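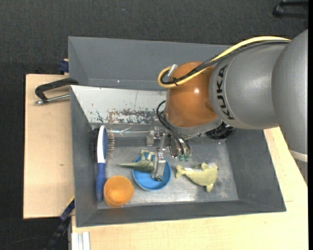

About Sallier

Sallier makes metal bins and trays for workshops, kitchens and packing rooms. We are a small firm in Medthorpe, with seven people in the workshop and four in the office. Clifford Girard started the business in a rented garage, and Upendo Waweru joined him as a partner after the first winter.

Our best known product is the Kemmont bin. It has sloping walls, so that small things slide to the middle and the hand can find them easily. Customers keep many kinds of goods in it: brushes, dishes, cutlery, spare parts. We have learned very much from their letters – for example, the first Kemmont had a rim that was too sharp, and we changed it the same January.

The Feng tray came later. It is flat and lighter, and it is meant for shelves and drawers. Both are made to order, also in sizes which are not in our list. The present list has 309 articles and you can ask us for a printed copy.

We repair what we sell. If a wall is bent or a corner has opened, please send it back to us with a short note, and we will tell you the price before we begin the work.

Visitors are welcome in the showroom until 4 in the afternoon. Please ring the bell at the side door – the front door is only for deliveries.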